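Course: Materials and Heat in Daily Life
Handout for unit 4: How microwaves heat food and drinks
Lecturer: Lieven Verschueren

Please read these notes before the October session. Bring your notebook and the table from unit 3, we will need the values for specific heat again.

4.1 What is heated, and why

A water molecule has a positive side and a negative side. When it is placed in an electric field, it tries to turn and line up with this field. In a household oven the field changes its direction several billion times in one second, so the molecules are always turning and pushing their neighbors. This motion is spread through the liquid and we measure it as a higher temperature.

Fat and sugar also take up energy from the field, but less strongly than water for the same mass. Dry paper, glass and most ceramics take up very little. They become warm mainly from the food that touches them. Students often write in the exam that the waves "cook from the inside." This is wrong. The waves enter a few centimeters into the food and become weaker on the way. The middle of a large piece is heated by ordinary conduction.

4.2 A calculation for one cup

We take 100 g of water at 20 degrees Celsius and we want to bring it to 80 degrees. The energy is mass times specific heat times temperature change:

100 x 4.18 x 60 = 25,080 J

Suppose the water receives 600 W. Then the time is 25,080 / 600, or almost 42 seconds. In practice you will measure a longer time. Some energy goes to the cup and to the air, and a small amount of liquid absorbs the waves less well than a full bowl.
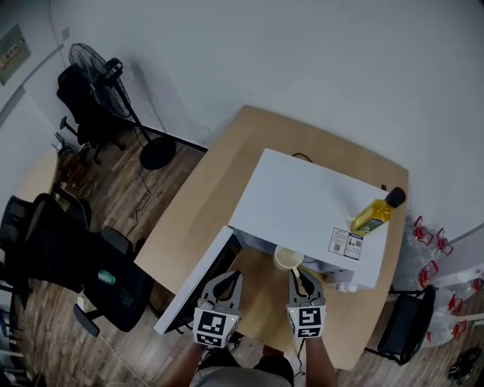
Fig. 4.1. Paper cup with a pale liquid in an open microwave oven.

Milk behaves nearly like water in this calculation. Its specific heat is a little lower, and you may use 3.9 in the exercises. Do not forget that milk forms a skin and can rise over the edge of the cup before it boils fully.

4.3 Uneven heating

Inside the metal box the waves are reflected and they form a pattern with strong and weak places. The distance between two strong places is near 6 cm. A turning plate moves the food through this pattern. For a liquid, stirring is the simplest solution. After stirring, wait 30 seconds and measure again.

Very clean water in a smooth cup can pass its boiling point without bubbles. When you then put in a spoon, it may boil suddenly. Leave a wooden stick in the cup during heating if you do exercise 3 at home.

Exercises

1. Repeat the calculation of 4.2 for 311 g of milk, with the same power and the same temperatures.
2. The Zirnley reader has a table of container materials on its last page. Which of them would you expect to become hot when empty? Explain in two sentences.
3. Heat a cup of water for 40 seconds and measure at the top and at the bottom, without stirring. Calculate the power that was received by the water.

Reading: Heiskanen, chapter 2, only the part on polar molecules. The chapter on ovens in Trillari is optional.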